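Landent Fête Raffle Drum

Hire or buy from Gollstead School Supplies

Every school fête has a raffle, and every raffle has a moment when somebody's uncle suggests the tickets weren't mixed properly. The Landent is our answer to the uncle. It is a hand-cranked drum on a folding stand, it holds over 59 books of tickets, and it makes a noise like gravel in a biscuit tin, so the whole playground knows the draw has started.

The drum measures 45 cm across and the stand folds flat enough to go behind the piano in the hall, where we assume yours will live for eleven months of the year. The door has a proper catch. Earlier models had a magnet, and we would like to thank the parents of Moltix Primary for the photographs of what happened on a breezy afternoon in June.

It takes standard cloakroom tickets, folded once. It will also take raffle balls up to 40 mm, if your association has moved on to numbered balls and feels strongly about it.
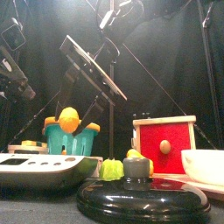 Oh Infants bought theirs in November and reports that the handle is stiff for the first few fêtes, that the Year 2s fought over it regardless, and that the draw was finished before the burger queue was. They would have liked a longer handle. So would we, but then it won't go behind the piano.

Hire: £26 for a weekend, collected from our Gollstead counter before 4pm. Please empty it before you bring it back. We have a drawer of other people's winning tickets and no idea what to do about the hampers.

Buying: prices on request, with a discount for schools sharing one between them. Agree in writing who has it for the summer fair.

In the box: drum, stand, handle, spare catch, one sheet of instructions.
Not in the box: tickets, prizes, microphone that works.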